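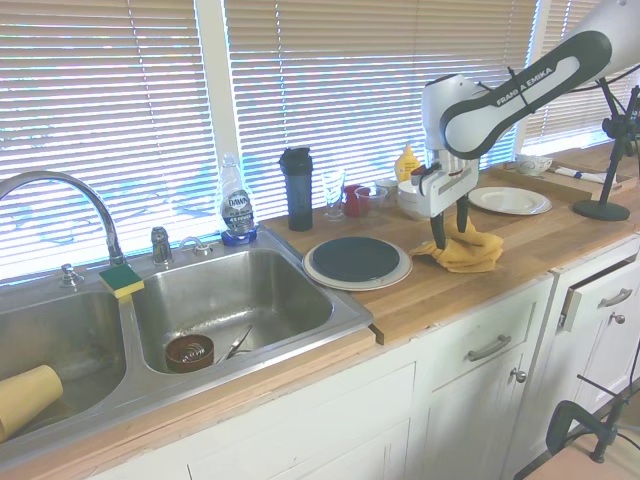
Open Day at the Hollevine Show Kitchens

07/04/2022

Hollevine opens its kitchen showroom to the public twice a year, and I went along to look at countertops. Entry was free, but parking in the Bistness lot cost 3 dollars.

The hall has 19 kitchens on two floors. Most of the ground floor is stone and tile. I spent my time upstairs with the wood, mainly butcher block, as we want it next to our sink at home. Staff said to oil it every month for the first year – more often near the faucet.

The Kandpal range was the one I liked best. A long counter with a double sink was priced at $2,271, fitting not included. Drorkomora had a cheaper one with thinner boards, and the drawers stuck a little.

A talk on sealing wood edges started late and ran for 40 minutes. I took notes and picked up 2 sample blocks to test with coffee and beet juice.

The cafe closes at 2, so eat early. The next open day is in the fall, and you can book a fitting visit at the front desk.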